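Home Organization for Small Spaces
Notes for week four: the table, the basket and the fridge
April
By Mpho Mofokeng

Okay, picking up where we left off on Thursday, when we ran out of time halfway through landing zones and I talked too fast at the end. A few of you asked for it written down, so I've written it down, with some extra bits I forgot to say out loud. Bring this with you next time because we'll be filling in the sketch at the bottom.

A landing zone is any flat surface where things get put down on the way to somewhere else. Every home has at least one, whether you planned it or not. Groceries land there, mail lands there, the library book lands there and stays until it's overdue. I used to tell people to get rid of theirs and I've completely changed my mind about that (Riaan Matlala, who taught this course before me, argued with me over it for most of a winter, and he was right). You can't get rid of it. You carry things in with both hands full and you need to put them down! So the job is to pick the spot on purpose and then make it easy to empty.

Where should it be? Close to wherever most of the stuff is going. For most of us, that's the refrigerator. Think about a regular grocery trip: milk, eggs, vegetables, leftovers from your mother's house. If the table is on the far side of the room from the fridge, you walk back and forth with one thing in each hand, and by the fourth trip you've decided the carrots can wait. If the end of the table is right by the fridge, you can nearly stand in one place and turn.

I do want to say something about door swing, which came up in the questions. Before you push a table up near a refrigerator, open the refrigerator door all the way. All the way, please, and pull the drawers out too. A lot of crisper drawers need the door wide open before they'll clear, and you find this out after you've moved the furniture. Mark the floor with masking tape where the door reaches. I keep a roll in my bag, so borrow it if you live near me.

Then there's the shape of the table. In a narrow room, corners are the enemy of your hip. A straight rectangular table is the easiest kind to find secondhand, and it's fine, but if the walkway runs right beside it you'll be bumping the corner every morning. Tables with a curved front edge are kinder. You get depth in the middle where you work and less of it at the end where people squeeze by. 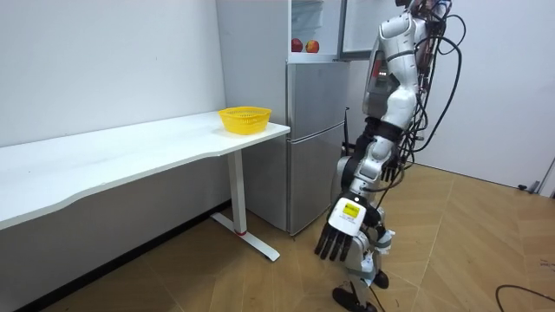
Fig. 1. Long table along the wall, curved front edge, narrower at the refrigerator end. Basket placed near that end.

Look at where the fullest part of the curve comes. The middle is your sorting area, so that's where the bags go when you walk in. The narrow end is for the basket and very little else. Please resist the toaster. I know it looks like there's room for the toaster.

Legs matter more than people expect. With a leg at each corner, anything on wheels or anything you slide underneath has to be steered around them, and so does your broom. A T-shaped leg with a single column and a flat bar at the floor gives you more open space at knee height, and your chair can go in and out without a fight. The one thing to watch is the bar itself. It sits low and it catches crumbs along both sides, so run the broom along it and not just up to it. Also, if you have a stool you like to tuck in, try it at the store or measure it, since a wide base may end up sitting on the bar and rocking. Mine did. I returned it.

About white tops: I like them in a small room with not much daylight, and they show you exactly what needs wiping. Some people hate that for the same reason. If you know that coffee rings are going to upset you before you've had the coffee, choose something with a pattern.

Now the basket, which is really the heart of this week. We tried a few kinds in class and you had strong opinions, so let me sum up mine. I like bright plastic with holes in the sides. Bright, because a basket that blends into the table turns into part of the table and you stop noticing what's in it. Holes, because you can peek at what's inside, air gets to the onions, and you can rinse the whole thing in the sink and leave it to drip. A flared rim is nice too, as it gives your fingers something to hold. Wicker is prettier — I won't pretend otherwise — but wicker and a leaking bag of spinach is a sad combination.

Size is where people go wrong, and they nearly always go too big. A big basket holds a week of stuff, so you get a week of stuff. Pick one you can carry in front of you with two hands and still see your feet. It should fill up quickly and annoy you a little.

The basket rules, as we wrote them on the board:

Only things that belong in another room go in it. Fridge items go straight in the fridge and never touch the basket.

It gets emptied once a day, at a time you choose. Mine is right after the dishes.

You carry the whole basket around with you, room to room, and bring it back empty. Don't leave it on the stairs.

If something has been in there for two days, it doesn't have a home, and that's the real problem. Write it on your homeless list (we'll do the list next week).

One person asked what to do if other people in the house treat the basket as a trash can. Put an actual trash can closer. I don't have a cleverer answer than that. At my house it was receipts, receipts, receipts, and a small can under the table took care of nearly all of them.

A word about measuring before you shop. I gave you a practice room in class, with 900 millimeters of walkway between the table edge and the opposite wall, and asked whether you'd give up 300 of them for a deeper table. Most of you said no right away, and I'd say no too. Two people can't pass each other in what's left without one of them turning sideways and holding the soup over their head. If you think in inches that's roughly a three-foot path going down to two. Try it at home with two chairs and a laundry basket in your arms before you decide anything.

For homework, stand at your own landing zone right after you've been shopping and leave everything on it for a minute. Don't tidy first! I want the truth. Then draw the room from above, as badly as you like, and put in the table, the refrigerator, the door swing and the place where you stand. Draw a line for each trip you make while putting things away. If your lines make a knot, that knot is what we'll work on together.

After that, move one thing. Only one, please, even if you're full of energy and the furniture is already halfway down the hall. Shift the basket, or turn the table, or clear the end by the fridge, and live with it until we meet again. Draw the lines a second time on the same sheet in another color.

Bring the sketch, a pencil and a tape measure if you have one. If you own a basket you love or one you can't stand, bring that too and we'll pass them around.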